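Medicine cupboard day. I have been putting this off since May and I've run out of excuses, so you're all coming with me. 1/

What set it off: I went looking for one antihistamine last night and a whole shelf of boxes came down on my head. Took me longer to put them back than it took to find the tablet (which I never did find, by the way). 2/

Rule one in our house, everything comes out. No "I'll just do the top shelf". Everything. I stripped the bathroom cupboard, the kitchen drawer, my handbag and the bottom of the beach bag, and carried the lot in by the window where the light's good. 3/

I also chucked one of the kids' old sheets down first so nothing rolls off and disappears. Highly recommend a bright one, you can spot a stray tablet on it from across the room! 4/
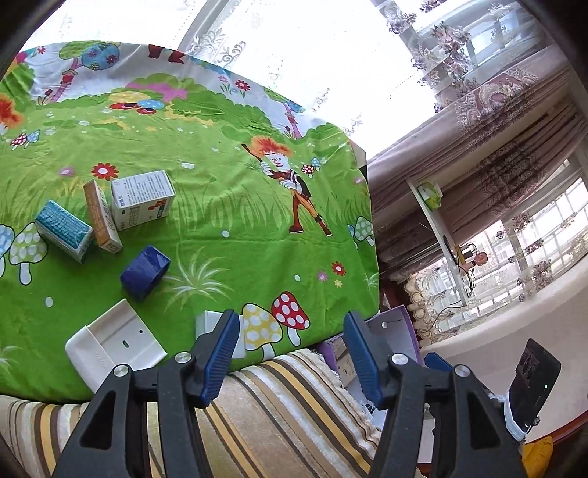
First few boxes out on the mushroom sheet. Plenty more to come.

So my piles are: keep, out of date, and "what even is this". The third pile is winning by a mile. 5/

Found a receipt for almost 100 dollars from the chemist in Griltgate, folded up inside a box of something we used once. I'm choosing not to add up the rest. 6/

Please don't flush the old stuff or tip it down the sink. Our chemist takes it back over the counter for free, you just hand over the bag. Ask at yours, heaps of them do it. I take the tablets in their packets and recycle the empty outer boxes at home. 7/

Someone's already asked about storage. I've got my eye on the lidded Prusex tub, the one with the clip handles, but I'm not buying a thing until I know how much is staying. Learnt that with the pantry, where I still own four tubs with nothing in them. 8/

Also moving it all out of the bathroom. Too steamy in there after showers. It's going up on the top shelf of the linen cupboard, well out of reach of small climbers. 9/

Stopping for a cuppa. Out-of-date pile has now overtaken the mystery pile and there's cough syrup on my sleeve. Back after lunch with the bandaids, which are a whole other thread. 10/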